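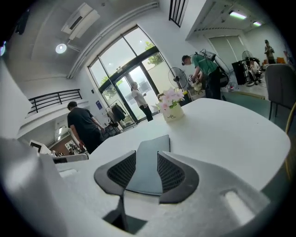
Fingers of the hand-held gripper, with a round table beyond.

Cusovard hand-held gripper

The Cusovard is a hand-held gripper sold by Tenemex for recording manual handling tasks. The operator carries the tool, closes its two fingers on an object and moves the object as the task requires, while a wide-angle camera on the body records the fingers and whatever lies past them. The recordings are used to train control software for robot arms fitted with matching fingers. The product is offered as a single unit, as a paired kit for two-handed work, and as part of a recording service run from the company's site in Colden.

Design

The body is a white and pale grey plastic housing. Two black fingers stand up from its center and open in a V. Each has a dark, rubbery outer rim around a textured, perforated mesh pad. The rim is meant to give under load, so that the pad bends toward the object along its length. Tenemex supplies the fingers as a wear part, and they can be changed without opening the housing.

A trigger in the handle drives both fingers through a common linkage. They move by equal amounts and cannot be positioned separately. Finger opening is logged by an encoder on the linkage and stored with the video under the same clock. The camera runs at 60 frames per second.

The lens has a strong barrel distortion. Straight edges near the border of the picture bend outward, and parts of the housing close to the lens appear large and blurred. The supplied software includes a calibration file for each unit. Correction is optional, and many users train on the uncorrected video – the robot-side camera carries the same lens, so the two views match.

Kit contents

The paired kit holds 2 grippers, a charging base, spare fingers, a calibration board and a carrying case. The single unit comes with the same items except for the second gripper. Neither version includes a robot arm. Adapter plates for mounting the fingers on an arm are listed separately.

Software

Recordings are handled by a desktop program named Mathew. It imports the files, lines up video with finger position, estimates the path of the tool and marks sections in which the path was lost. Lost sections are most often caused by fast turns, plain walls close to the lens, or a hand placed over the camera. They can be trimmed or left in place with a flag. Mathew exports to several open formats and does not require a network connection.

Early versions of the program dropped the finger data when a recording was paused and resumed. The fault was corrected in release 6, and older files can be repaired if the original logs were kept.

Recording service

Customers without their own operators can order recordings by task. The customer sends a written task sheet, and Tenemex returns the video, the finger data and a report on rejected takes. Tables, containers and small household goods are stocked at Colden, while special parts have to be shipped in by the customer. One order for table clearing, described in the company's product notes, ran to 1,979 accepted takes.

Limitations

The tool records finger position but not grip force. Soft or brittle objects can therefore be handled in ways that the data does not fully describe. The fingers are poorly suited to thin flat items lying on a hard surface, such as cards or single sheets of paper. The handle is made in one size, and operators with small hands have reported difficulty in holding the trigger fully closed during long sessions.

See also: Parallel gripper; Teleoperation; Learning from demonstration

Last updated: November
Print this article
E-mail this article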